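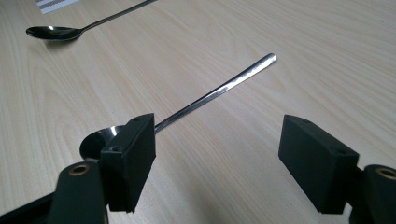
Home Kitchen Thrift finds About Archive

The great spoon sort

Last updated in January
4 min read

I have finally done the cutlery drawer and I am so pleased with it that I keep going back to open it. If you have been reading for a while you know this drawer. It's the one that sticks at the halfway point and has to be hit from underneath.

What set me off was a spoon. I wanted a long one for getting to the bottom of the peanut butter jar, and I knew I owned one, and I went through the whole drawer twice (potato peelers, birthday candles, a key to something) before giving up and using a butter knife. So after breakfast I pulled the drawer all the way out, carried it to the table and started laying things down on the wood.

Spoons first, as they were the worst of it. We have been living with leftovers from at least 3 different sets, plus whatever came home from potlucks. The Lindgate ones were our first real set when we moved in, nice and heavy, and over the years most of them have wandered off. The Vallanholm ones came from the thrift store on Ritchie Street, 20 pieces in a bread bag with a rubber band around it, and I still think it's the best thing I ever bought there.

I love a slim round handle on a spoon! Flat handles are fine for soup, but for stirring iced tea or scraping out a jar I want something thin that I can roll between my fingers. I had forgotten how many of mine were like that until they were out in the light instead of lying under the whisk.

Everything got a wash in hot water with a little dish soap, then a rub with baking soda on a damp cloth for the spots. Dry them right away with a real towel. I used to leave them in the rack and then complain about water marks, so that one's on me. A drop of white vinegar on the cloth takes off the rainbow stains you get from the dishwasher.

The drawer itself I vacuumed and wiped down, and then I put in the Saronus divider I've had in the closet since last summer. It was too wide by a hair. I sanded one side out on the back steps and now it slides in with a very satisfying little thunk. Teaspoons are up front, soup spoons behind them, and the long ones get the narrow slot on the right that I think is meant for chopsticks. Forks and knives stayed where they were, they never gave me any trouble.

Strays went into a mug on the counter for a month. If somebody reaches for one it earns its way back into the drawer, and the rest can go to the thrift store.

The drawer still sticks, by the way. I rubbed a candle stub along the runners and it got a bit better, so I may try that again with one of the birthday candles. Next up is the cabinet with the lids, and I'm looking forward to it more than I probably should be!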